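## 4.3 Checking the gripper and wrist view after a finger change

This procedure applies to the two-finger grippers fitted at the Praltbridge benches. It is to be carried out after any change of fingers and before the cell is returned to normal use.

**Caution:** Set the arm to hold and press the stop button before placing a hand between the fingers.

1. Remove all tools and fixings from the tabletop.
2. Wipe the inner face of each finger with a dry, lint-free cloth. Do not use solvent.
3. Check that both finger screws are tight and that neither finger can be rocked by hand.
4. Release the stop button and open the gripper fully from the pendant.
5. Close the gripper at the slow setting, with nothing between the fingers. The tips must meet evenly along their length.
6. Run 80 open and close cycles. Stop at once if the movement becomes jerky or noisy.

**Note:** Fingers are to be replaced after 2,000 cycles in service, whatever their appearance. The cycle count is reset under *Tool > Service*.

7. Place the red and blue test cubes on the table, leaving a short gap between them.
8. Jog the arm until both cubes lie between the open fingers, and lower it slowly. Keep the tips clear of the tabletop. 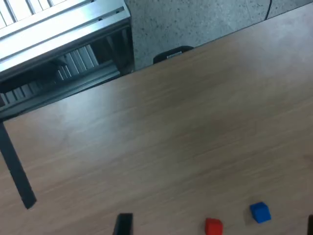

9. Save the position as the check pose. If a pose is already stored, overwrite it only with the agreement of the cell supervisor, Jean Carnegie.
10. Close the gripper on one cube at a time, lift it, and set it down again. Repeat with the other cube.
11. If a cube slips, return to step 3. If it slips a second time, take the cell out of use and inform Kenneth Lindsay.

Enter the result in the bench log under code 384. Failed checks are entered under code 375, together with the serial numbers of both fingers.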